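4.2 What players keep, and where they put it

We came to the question of storage a little sideways. When we first sat down with the save files from Candlow, our plan was to look at how people moved through the farming year, and the storage chests were only going to get a paragraph. Anyone who has played this sort of game will be smiling already. The chests took over, as chests do, and after many evenings of scrolling through other people's turnips we decided they had earned a section of their own.

For readers who haven't had the pleasure, Candlow gives each player a cottage, a field and a single storage chest. More chests can be bought from the carpenter in the village, up to a shared limit of 900 slots across the whole farm. A chest can be painted any colour and given a label, and it can be placed anywhere the player can walk, indoors or out. The game never asks for any of this to be done neatly. Crops don't spoil, tools don't rust, and a player who throws everything into one long row of plain chests loses nothing except a bit of time when hunting for fence posts.

We looked at 393 save files, all shared by players who had finished the first winter, and we followed these up by talking with 25 of the same players by voice call. The calls were meant to be short. Most of them weren't, and we are very grateful to everyone who cheerfully gave up an evening to walk us around a barn.

The pattern we noticed first was that labels and colours seem to do quite different jobs. Players who labelled their chests tended to label by kind (seeds, fish, stone), much as the game's own menus do. Players who painted them tended to group things by the errand they were for, so that a green chest by the gate might hold watering cans, a spare lunch and whatever gift a neighbour was known to like. We have come to call these cupboard sorting and doorstep sorting. Plenty of farms had both, often with a cupboard system in the barn that had been left half done when the doorstep one took hold.

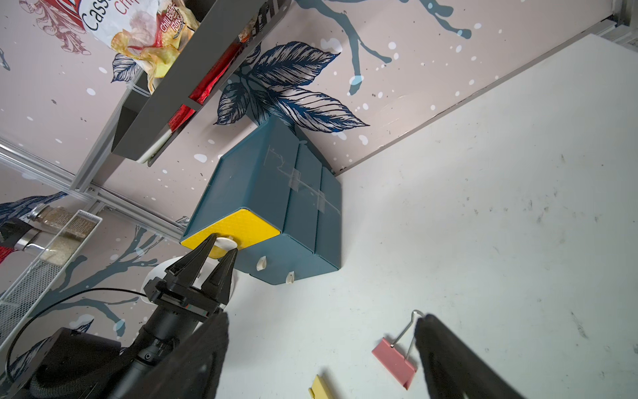
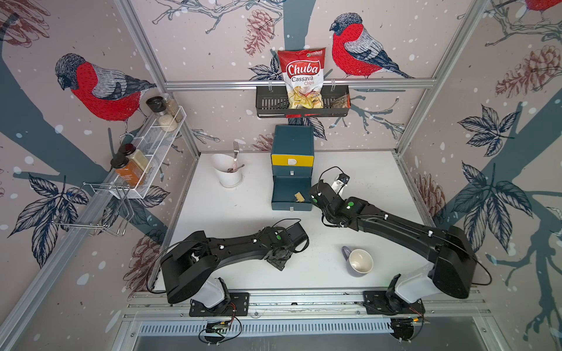
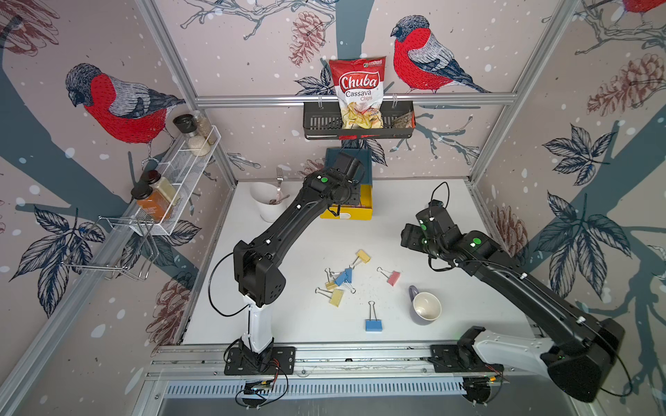
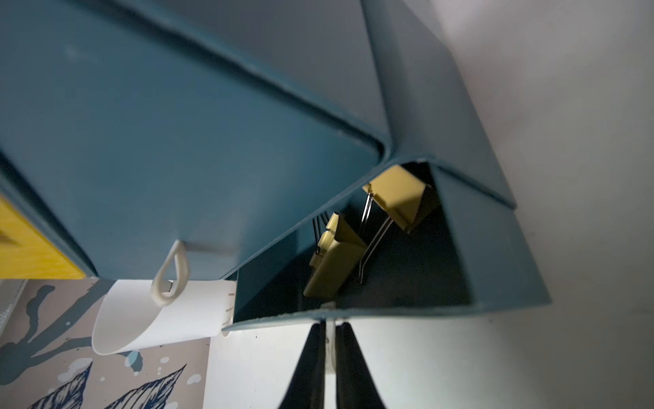 Figure 2. Storage and tabletop views. First, a teal box with a yellow front; second and third, the white tabletop; fourth, a blue-gray organizer at close range.

Orsolya Rácz told us on her call that she had never thought of her chests as sorted at all. She knew where the fish were, she said, "the same way I know where the light switch is," and when a friend joined her farm and tidied everything by type she spent the next evening quietly putting it all back. She was very fond of the friend, she added, and they now keep separate barns.

Her story brings us to shared farms, where the trouble (and a good deal of the fun) seems to lie. On a farm with one player, a doorstep system works nicely, as the only person who has to remember it is the one who made it up. Once a second player arrives, the errands are no longer the same, and the green chest by the gate turns into a bit of a riddle. Several of the players we spoke with had worked out small courtesies to get around this. Some left a chest near the farmhouse door as a drop box, where anything could be dumped and either player could put it away later. Others agreed that the barn belonged to everyone and the porch belonged to whoever had bought it. Signs were popular too, although more of them carried jokes than directions.

We had expected the 900-slot limit to push people toward selling things off, and here we were simply wrong. Players who came close to the limit were more likely to start a new sorting system than to part with anything in the old one. Rare seeds from the first spring were kept with particular tenderness, even where the player told us there was no plan to plant them. We don't want to make too much of this, as a finished winter is a long way into the game and the people who get there are probably keepers by temperament.

It's also worth saying that Candlow has a very gentle clock. In Toft, which we turn to in Section 4.3, the market closes in the evening and a misplaced basket can cost a player the whole day's trade, so the cost of a muddled chest is quite a bit higher. We carried the terms cupboard and doorstep over to that game without changing them, and the next section begins with the farms where they fit least well.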